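Sirer to open its Dranum workshop to visitors on Sunday

DRANUM - Sirer, a maker of robot arms and grippers for small manufacturers, will hold an open day at its Dranum workshop this Sunday. Doors open at 11 a.m. and close at 4 p.m. Admission is free and no registration is needed.

Visitors can watch robot arms handle everyday objects on a tabletop, including stacks of interlocking toy bricks. Company engineers will run the demonstrations and answer questions between sessions. The arms use Javden, the control software Sirer developed with the Chávez engineering school.

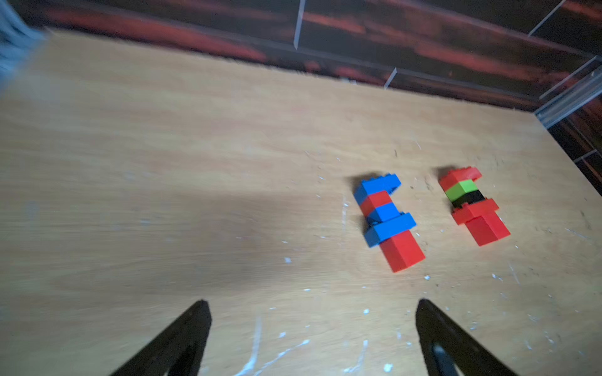
Each session lasts 20 minutes and includes time for visitors to try moving an arm by hand. Children under 12 can take part with an adult. Places at the tables are given out at the door - groups of more than four people are asked to arrive early so they can be kept together.

Sirer held its first open day last May, when it showed a single arm. This year there will be 4 arms at work, along with a display of gripper fingers in several shapes and a short talk on how Javden is used in packing and sorting jobs. The talk will be given twice, at noon and again at 2:30 p.m.

The workshop is at 1531 Chávez Road, with the visitor entrance on the parking lot side. Parking is free. The ground floor is wheelchair accessible, and light refreshments will be sold in the front hall.

About Sirer
Sirer designs and assembles robot arms, grippers and related software in Dranum. Its customers include food packers, print shops and parts suppliers.

Media contact: Sirer press office, Dranum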